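¿Colgar la micropipeta en el soporte o dejarla tumbada en la mesa?

Foro Arketti > Laboratorio y taller > Orden y limpieza
Publicado el 16 de enero de 2022 · 277 visitas

tubo_de_ensayo_triste

Buenas. Doy prácticas en un centro de formación y tengo una guerra abierta con el grupo de la tarde. Tenemos un soporte Presex de barra, de los de toda la vida, y a las ocho las micropipetas aparecen tumbadas en la mesa, dentro de un cajón o, una vez, en el bolsillo de una bata que ya iba camino de la lavandería. Me dicen que da igual, que «tumbada también descansa». Yo les digo que se cuelga y punto, pero «y punto» ha dejado de funcionar como argumento pedagógico hacia noviembre.

¿Alguien me explica con palabras presentables por qué hay que colgarlas? Y ya puestos, cómo organizáis la mesa para que la gente las devuelva a su sitio sin tener que ladrar. Tengo también un vaso de precipitados para enjuagar y unas pipetas Pasteur de plástico que viven donde les parece.

---

marga_de_Pisdale
536 mensajes

La explicación corta es la gravedad. Si tumbas la micropipeta con la punta puesta y queda líquido dentro, ese líquido puede meterse por el cono y llegar al pistón. Con agua tienes un disgusto pequeño. Con un ácido o con tampón salino tienes corrosión, una pipeta que dispensa lo que le apetece y un alumno que jura que pesó bien. Colgada y en vertical, el líquido se queda abajo, que es donde debe estar. Y la punta se expulsa antes de colgarla, que esto también hay que decirlo en voz alta una vez por trimestre.

Además, lo que está tumbado rueda. Lo que rueda se cae. La última reparación nos costó 63 euros y la hizo Bayram con cara de haber visto ese mismo golpe muchas veces.

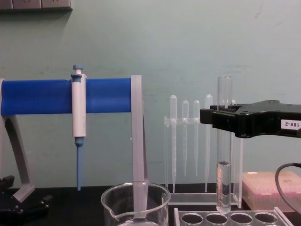 El orden de la mesa lo resolví poniendo las cosas de izquierda a derecha según se usan y dejando de dar discursos. Primero el soporte, lejos del borde, y a su derecha las pipetas de transferencia en su propia gradilla. La micropipeta se engancha por arriba en la barra azul y el cono queda en el aire, sin tocar la mesa, que es toda la gracia del invento. Las de plástico van de pie en la gradilla transparente, con el bulbo arriba y el tubo hacia abajo, y así se ve de un vistazo si falta alguna. El vaso de precipitados lo tengo delante, a mano, porque si lo pones detrás del soporte la gente estira el brazo por encima de la barra y acaba llevándose puesta la pipeta.

Lo del color de la barra parece una tontería, pero ayuda. Contra una pared verde menta y una mesa negra, el azul se encuentra hasta con sueño. Antes teníamos un soporte gris y lo usaban de perchero para los guantes.

Una cosa más: no me llenes la zona del soporte de rotuladores, libretas y cajas de puntas a medio abrir. Si para colgar la pipeta hay que apartar tres cosas, la pipeta se queda en la mesa, y con razón.

---

pistoncito42

Yo las dejo tumbadas desde siempre y nunca me ha pasado nada

---

r_decantador

A lo de arriba: ¿y las calibras alguna vez? Lo pregunto sin maldad (con un poco).

Añado a lo de Marga, con quien estoy de acuerdo salvo en lo del vaso, que yo lo prefiero a un lado porque soy de codo ancho. Antes de colgarla, devolved el volumen al máximo del rango si va a estar parada unos días, que así el muelle queda menos comprimido. Hay quien dice que es superstición. Nuestro manual lo pide y yo obedezco a los manuales cuando me sale gratis.

Para que la devuelvan, a mí me funcionó una etiqueta con el nombre de cada pareja en su hueco de la barra. Hueco vacío al final de la clase, pareja que se queda a buscarla. Duró dos semanas la resistencia. Las Pasteur de plástico, si son de un solo uso, a la gradilla solo van las limpias. Conocí un laboratorio donde se guardaban juntas y se distinguían «por el olor».

---

tubo_de_ensayo_triste

Gracias, me llevo lo de la gravedad y lo de las etiquetas. Lo del olor prefiero no contarlo en clase, que me lo copian.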